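물품 보관·정리 방식 개선 사업 중간 경과 보고

수신: Trasiment 재단 사업지원팀
작성: Skirkside 공동작업장 운영 담당
작성일: 2018년 4월 2일
대상 공간: Pryor관 1층 보관실 및 출입구 주변

1. 보고의 범위

지난 보고 이후 지원금으로 진행한 보관실 정리 작업의 경과를 적습니다. 신청서에는 이 사업이 "이용자 스스로 유지하는 보관 체계"를 만든다고 썼습니다. 그 문장을 쓴 사람이 저입니다만, 지금 시점에서 그 표현을 그대로 되풀이할 자신은 없습니다. 정리는 진행되었고 일부 구역은 쓰기 편해졌습니다. 유지가 되는지는 아직 모릅니다. 아래 내용은 그 차이를 감안하고 읽어 주시기 바랍니다.

자문을 맡은 Geltska의 Keegan Tamihana 씨가 낸 점검 의견도 함께 반영했습니다. 의견이 저와 다른 부분은 따로 밝혀 두었습니다.

2. 물품 대장

대장에 올린 물품은 3,082점입니다. 이 숫자는 인상적으로 보이지만 성과로 보기 어렵습니다. 나사 한 봉지를 한 점으로 센 사람이 있고, 같은 봉지를 규격별로 나누어 적은 사람이 있습니다. 초기에 기준을 정하지 않은 탓입니다. 기준을 통일해서 다시 세면 숫자는 줄어들 것이고, 다음 보고서에서 이 수치가 작아져 있더라도 물품이 없어진 것으로 읽지 않으셨으면 합니다.

그중 181점은 소유자를 확인하지 못했습니다. 안내문을 붙이고 이용자 전체에게 문자를 보냈으나 회신은 적었습니다. Tamihana 씨는 기한을 정해 일괄 처분하자는 의견입니다. 저는 반대합니다. 예전에 한 번 그렇게 했다가 버린 뒤에야 주인이 나타났고, 같은 물건을 운영비로 다시 사 주었습니다. 소유자 불명 물품은 당분간 별도 표시를 하고 그대로 둡니다.

폐기 또는 기증으로 내보낸 물품은 98점입니다. 대부분 짝이 맞지 않는 부속과 고장 난 소형 기기였습니다. 기증처에서 돌려보낸 것도 있어서 실제로 비워진 자리는 숫자만큼 넓지 않습니다.

3. 출입구 쪽 외투와 소지품

신청 당시 가장 민원이 많았던 문제는 의자 등받이와 작업대에 걸쳐 놓은 외투와 가방이었습니다. 작업대를 쓰려면 남의 옷부터 치워야 했고, 치운 옷이 어디로 갔는지를 두고 다툼이 생겼습니다. 해결책으로 신청서에 적은 것은 벽면 고정식 옷걸이였지만, 건물 관리 측이 벽에 구멍을 내는 것을 허가하지 않았습니다. 결국 세워 두는 방식으로 바꾸었고, 이 변경은 전화로 먼저 알려 드린 바 있습니다.

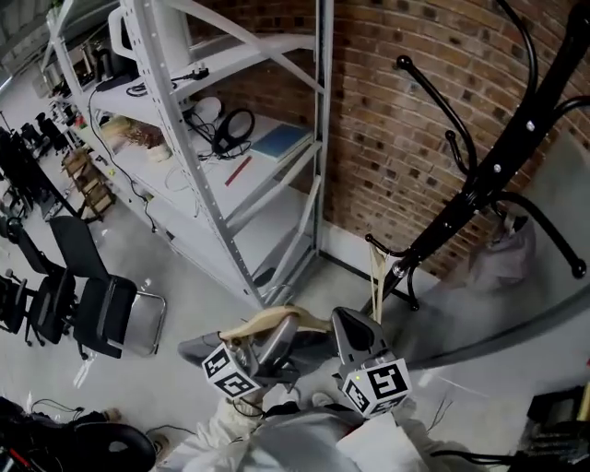

스탠드형이 고정식보다 낫다는 의견이 이용자들 사이에 있습니다만, 저는 판단을 미루고 있습니다. 자리를 옮길 수 있다는 점은 장점입니다. 그런데 옮길 수 있는 물건은 결국 옮겨집니다. 붉은 벽돌 벽 앞에 둔 검은 스탠드는 갈고리가 여러 높이에 나 있어 짧은 외투와 긴 외투를 나누어 걸기에 좋고, 갈고리 끝이 둥글어서 안감이 걸려 뜯어질 염려도 덜합니다. 문제는 발치입니다. 받침 뒤 벽 쪽에는 흰 비닐봉지가 있고, 받침 근처 바닥에는 커다란 밝은 회색 천이 펼쳐져 있습니다. 갈고리를 마련했다고 바닥이 비는 것은 아니라는 점을 인정해야 합니다. 신청서의 논리는 "걸 자리가 없으니 바닥에 둔다"였는데, 이 논리는 절반만 맞았다고 봅니다. 걸기 어려운 물건, 그러니까 봉지에 든 것이나 부피가 큰 천은 옷걸이가 아니라 다른 자리가 필요합니다.

Tamihana 씨는 옷걸이 아래에 뚜껑 없는 상자를 두자고 제안했습니다. 써 볼 만하지만, 뚜껑 없는 상자는 경험상 쓰레기통이 됩니다. 시험 삼아 하나만 두고 지켜보겠습니다.

4. 선반

옷걸이와 같은 공간에 있는 흰색 금속 선반은 여전히 물건이 빽빽합니다. 대장에 올리는 작업과 선반에서 빼는 작업은 전혀 다른 일인데, 사업 계획에서는 둘을 한 단계로 묶어 놓았습니다. 목록이 생기면 자연히 줄어들 것이라고 기대했던 것 같습니다. 줄지 않았습니다.

선반에 대해서는 다음과 같이 정했습니다.

가. 선반마다 담당자를 두지 않습니다. 시도해 보았으나 담당자가 빠지는 날에 아무도 손대지 않는 구역이 생겼습니다.
나. 칸 앞쪽에 종류를 적은 이름표를 붙입니다. 이름표는 손글씨로 하고, 종류가 바뀌면 누구든 고쳐 쓸 수 있게 합니다.
다. 새 물건을 올릴 때 같은 칸에서 하나를 내리는 규칙은 권고로만 둡니다. 강제할 방법이 없습니다.
라. 무거운 것은 아래 칸으로 내립니다. 이것만은 안전 문제이므로 운영진이 직접 확인합니다.

선반을 더 사 달라는 요청이 이용자 회의에서 나왔습니다. 이번 예산으로는 사지 않겠습니다. 선반이 늘면 물건이 늘어난다는 것이 제 의심이고, 이 의심이 틀렸다는 자료를 아직 보지 못했습니다.

5. 옷걸이 배치 재검토

스탠드를 어디에 세울지는 생각보다 오래 걸린 문제였습니다. 출입구 바로 옆은 문이 열릴 때 부딪히고, 작업대 옆은 소매가 작업면으로 늘어집니다. 벽 쪽으로 바짝 붙이면 뒤쪽 갈고리를 쓸 수 없게 됩니다. 결국 벽에서 조금 띄우는 것으로 정리했는데, 띄운 만큼 그 뒤가 또 물건 두는 자리가 되었습니다.

높이에 대해서도 의견이 갈립니다. 맨 위 갈고리는 키가 작은 이용자에게 멀고, 아래쪽은 갈고리들이 서로 가까워서 두꺼운 외투를 여러 벌 걸면 겹칩니다. 어깨끈이 긴 가방을 아래에 걸면 끈이 바닥 가까이 처진다는 지적도 받았습니다. 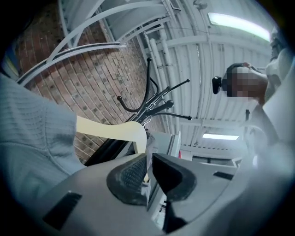

사진 2. 아래에서 올려다본 검은색 금속 옷걸이. 갈고리가 여러 방향으로 뻗어 있다.

갈고리 방향이 제각각인 것은 제품의 모양이 그런 것이라 바꿀 수 없습니다. 다만 한쪽에만 무게가 몰리면 기울지 않겠느냐는 걱정이 회의에서 나왔습니다. 저도 같은 걱정을 합니다. 하중을 제대로 시험한 적은 없고, "지금까지 넘어진 적이 없다"는 말은 시험 결과가 아닙니다. 7월 전에 겨울 외투와 가방을 한쪽에 몰아 걸어 보고 결과를 기록하겠습니다. 기울면 받침에 무게를 더하거나 다른 제품으로 바꿉니다.

6. 이용자 반응

설문에는 30명이 답했습니다. "정리가 나아졌다"는 답이 많았지만 이 결과에 큰 의미를 두지 않습니다. 설문지를 보관실 안에서 돌렸고, 운영진이 옆에 있었습니다. 그 자리에서 나빠졌다고 쓰기는 쉽지 않습니다. 자유 의견란에 적힌 내용이 더 쓸모가 있어 몇 가지 옮깁니다.

"대장에 있다고 해서 찾으러 갔는데 그 칸에 없었습니다."
"옷걸이는 좋은데 누가 자꾸 공구 가방을 겁니다."
"버릴 것과 둘 것을 누가 정하는지 모르겠습니다."

첫 번째 의견은 대장의 위치 정보가 갱신되지 않아서 생긴 일로 보입니다. 물품을 쓰고 다른 칸에 돌려놓으면 대장은 곧바로 틀린 문서가 됩니다. 세 번째 의견에는 아직 답을 드리지 못했습니다. 소유자 불명 물품의 처리 기준을 먼저 정해야 답할 수 있습니다.

7. 예산 관련

벽면 공사비로 잡아 둔 금액은 스탠드 구입 후 일부가 남았습니다. 이 잔액을 대장 프로그램 구매로 돌리자는 안이 있었으나 보류했습니다. 지금 쓰는 표 파일이 부족해서가 아니라 적는 사람이 없어서 대장이 어긋나는 것이므로, 프로그램을 산다고 나아질 근거가 약합니다. 잔액 사용은 하중 확인과 상자 시험이 끝난 뒤 다시 협의를 요청드리겠습니다.

8. 다음 보고까지 할 일

물품을 세는 기준을 한 쪽짜리 문서로 정하고 대장을 다시 맞춥니다.
소유자 불명 물품 처리안을 두 가지로 만들어 이용자 회의에 올립니다.
옷걸이 하중을 확인하고, 아래쪽에 둘 상자를 하나 시험합니다.
설문은 운영진이 없는 자리에서 무기명으로 다시 받습니다.
무거운 물건의 위치를 점검한 기록을 첨부합니다.

신청서의 "스스로 유지하는"이라는 목표 문구는 수정을 요청드립니다. 대체 문구로는 "운영진의 정기 점검 아래 유지하는"을 제안하며, 승인 여부를 회신해 주시면 다음 보고서부터 그 기준으로 적겠습니다.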